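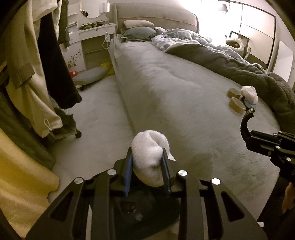 Trying out grippers at home: what I'd check before you buy the second one

The first gripper you own is always fine. You have nothing to hold it up against. Trouble starts when the second one arrives and you discover that two tools with the same jaw opening on paper can disagree completely about a pair of socks.

I've spent the better part of a season putting hand-held grippers through ordinary housework, mostly laundry and the kitchen drawer. The notes below are in the order I wish I'd had them. They apply to the Kilent and the Torkell, the two I've used most, and I'd expect them to carry over to anything with two padded fingers and a trigger.

Start with socks

A rolled sock is the best cheap test object in the house. It squashes, it springs back, it has a loose side that wants to unroll, and if you drop it nothing breaks. Roll the pair the same way every time and set it on a flat sheet with the fold facing up. Close the jaws slowly until the sock lifts, then stop squeezing. If you had to crush it flat to get it off the bed, the pads are too slick or your aim is off. Try it again before blaming the pads. It was my aim for most of June.

Thick socks flatter a gripper. Go on to thin ones as soon as you feel pleased with yourself.

Ridged pads or smooth pads

Ridged pads win on anything knitted. The ribs find something to bite and you can get away with a lazy squeeze. On a smooth mug the same pads only touch along the tops of the ridges, and the mug rotates with great dignity until the handle points at the floor. Smooth pads do better there, provided they're clean.

Which brings me to lint. Pads that have done one load of laundry are no longer the pads you bought. Wipe them with a damp cloth, let them dry, and then compare. Hemant Malhotra spent an evening telling me the Torkell had the weaker grip, and we found enough gray fluff on it to knit a seventh sock for his set of 6.

Keep the pads in a jar with a lid when they're off the tool. Label the jar. They look alike in a drawer, and a mismatched pair will pull every object slightly to one side — a fault you'll spend an hour looking for in the linkage.

Two grippers, two people

Working one in each hand sounds efficient. Try it on a fitted sheet and report back.

For folding and bunching jobs I now prefer one gripper each and a second person. Agree on who holds still. With socks and shirts, the holder pinches a corner and does nothing else, and the mover does all the traveling. Kanchan Awasthi and I got through a whole basket this way once we stopped both being the mover.

Leave more room between the tools than you think you need. The arms spread wider when the jaws open, so two grippers that clear each other when closed will click together at the exact moment you let go of something. Remove rings and bracelets too.

Cameras

If you're recording, mount the camera so it sees both pads and the thing between them. Everything else in view is decoration. A wide lens makes the whole room look available to you and makes the last inch hard to judge, so practice on the sock before you practice on a glass.

Pay attention to windows. A bright one behind the bed will wash out half of what you need, and turning yourself a quarter of the way around costs nothing. Pull the blind if you can't turn. White socks on white sheets are a poor idea for the same reason; gray bedding is kinder.

Controllers

The Kashyap controller lets you set a closing limit, and I'd set it before anything else. Start low and go up one step at a time. The Didunari has more settings and a manual that assumes you enjoy settings. Yaqin Fan does, and has hers tuned to pick up a single tissue. Mine picks up the box.

Write down the number that works for each kind of object on a strip of masking tape and stick it to the controller. Wool, denim, spoons. You will not remember.

Keeping score

Count drops. It's dull, and it's the only figure I trust. I had planned on 1,000 sock pickups per gripper and quit at 206, by which time I had my answer and a sore thumb. Swap tools every so often so that the second one doesn't get the benefit of all your practice on the first.

Odds and ends

Check the pivots for play now and then. Hold one finger still and wiggle the other.

Don't oil near the pads.

Store the tool with the jaws slightly open. Diarmuid Doherty stores his clamped on a curtain, and the curtain has opinions.

Tape rolls make a good second test after socks, being firm on the outside and hollow in the middle. Lift them by the rim first, then across the full width. The Kilent handled both. The Torkell managed the rim and launched the other one under the dresser, where I'm leaving it until I need tape.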